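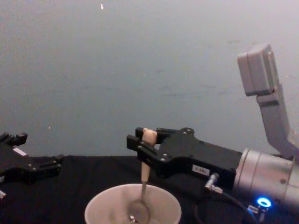
Call for participants: Everyday Table Tasks, second phase

Closing date for expressions of interest: 12/24/23

The Stanatano Centre for Household Studies invites adults living in or near Standov to take part in the second phase of its study of everyday table tasks. The study is concerned with small actions carried out at a table with ordinary household items, among them stirring with a spoon in a cup and moving small objects from one container to another. A total of 200 places are available.

Background

The first phase of the study was conducted by written questionnaire and drew 1,248 completed returns from households across the district. Respondents were asked which cups, bowls, spoons and storage containers they used most often, where these were kept, and which tasks they found tiresome or awkward. Many wrote at length about stirring, in particular the choice between a tall cup and a wide one, and about the handling of small items that have to be picked up singly.

The second phase takes these tasks to the table. Participants will be asked to carry them out at their own pace and to comment on the items used.
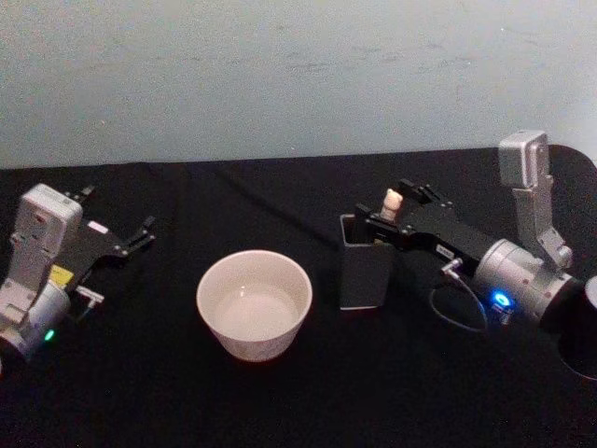

Bawa House Participation Office

What taking part involves

Each participant attends two sessions at Bawa House, Standov. The sessions are held on separate days and each lasts 62 minutes, including a short introduction and a break. Tasks are carried out at a table covered with a black cloth and facing a plain grey wall. All items are supplied by the Centre. They include white cups, spoons with wooden handles, white bowls and a dark grey square container.

In the first session participants will stir the contents of a cup with a spoon, lift the spoon out and set it down. The task is then repeated with a different grip on the handle. Participants may stand or sit, and those who normally use the left hand are encouraged to do so.

In the second session participants will move small objects, one at a time, from the table or from a bowl into a container. Objects may be placed or dropped, as the participant prefers. There is no time limit within the session and no score is given. Participants who do not wish to complete a particular task may leave it out and continue with the next.

At the end of each session participants complete a written form concerning the size of the cup, the length and thickness of the spoon handle, the height of the container and the comfort of the working position. Assistance with reading or writing the form can be arranged in advance.

Who may apply

Applicants must be aged 18 or over and able to attend both sessions. No experience or special skill is required. The Centre particularly welcomes applications from:

people who prepare drinks or meals for others as part of a job or as carers
people who have reduced grip or limited movement in the hands or wrists
people who share a kitchen with two or more others

Persons employed by the Centre, or by Brollex, which supplies the tableware for the study, are not eligible. Persons who returned a questionnaire in the first phase may apply, and should state this on the form.

Payment and expenses

Participants receive a single payment of £62 on completion of both sessions. A participant who withdraws after the first session will receive half of this amount. Travel by public transport within the district is reimbursed on production of tickets. Parking charges cannot be refunded.

Access

The study room is on the ground floor and may be reached without steps from the side entrance. The height of the chair can be adjusted. Applicants who require a sign language interpreter, or who wish to be accompanied, are asked to say so when applying.

Information and consent

Each applicant offered a place will receive an information sheet and a consent form, to be returned before the first session. Participants may withdraw at any point without giving a reason. Written comments are stored under a reference number and kept apart from names and addresses. A summary of the findings will be sent in June to all participants who request one.

How to apply

Expressions of interest should be made on the form available from the reception desk at Bawa House or by post from the Participation Office. Applicants should give their name, a postal address, a daytime telephone number and any days on which they cannot attend. Forms received after the closing date will be placed on a reserve list.

Applicants will be notified in writing whether or not a place can be offered. Enquiries concerning the study should be addressed to the Participation Office, marked "Table Tasks".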